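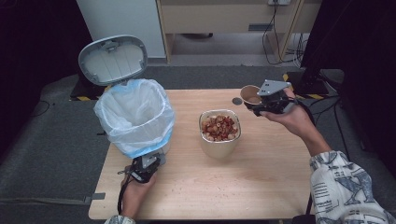
Clearing the Snack Table – September Gallery

Hi again, and welcome to the September page! Our open evening in Peltville went on a lot longer than I'd planned (my fault, I kept talking) and by the time the last of our 25 guests had found their coats it was almost ten at night. I always put up plenty about the cooking and the setting up, so this time the gallery goes to the part I secretly like best, the clearing away. Tub, cups, bin, crumbs. I love it!

The cup and the tub
One small brown paper cup, tipped sideways toward the big cream tub. I like these little cups so much more than bowls. They stack, they weigh nothing, and people can wander off with one and look at the shelves while they nibble. I bought a sleeve of 60 from Huvero and there are still plenty left for next time.

The heap
Look at the colors in that tub – tan, brown, a bit of red, all those cut halves piled up together. It's my favorite thing in the whole page. Kyrylo Kravets wanted us to get the plain pale ones again, and I'm so glad I dug my heels in, they'd have looked like gravel. We put in two 700 gram bags to start with and topped up as the evening went on.

The bin
White bin, white bag, lid standing straight up. If you do one thing before a party, put a new bag in and fold the rim well down over the outside (I give it a good tug all the way around). I used to skip the fold and then I'd be fishing the bag up from the bottom with my arm in to the shoulder, which is nobody's idea of a nice evening. And leave the lid open while you're clearing up!

The crumbs
Yes, all along the front edge of the table, with those reddish-brown specks in among them. On pale wood every last one shows. My way is a dry brush first, into the palm of your hand or onto a bit of card, and only then a damp cloth. Go in with the cloth first and you'll get brown smears – ask me how I know. The dark gray carpet is much more forgiving, but I still run the vacuum over it before I go home.

A few people have asked about the next one. We're hoping to do a Gbeho evening with more savory things, and Darnar has offered to lend us extra tables, so there should be room for 50 if everyone is friendly about elbows. Bring a jar if you'd like to take some of the mix home with you, one with a proper screw lid please!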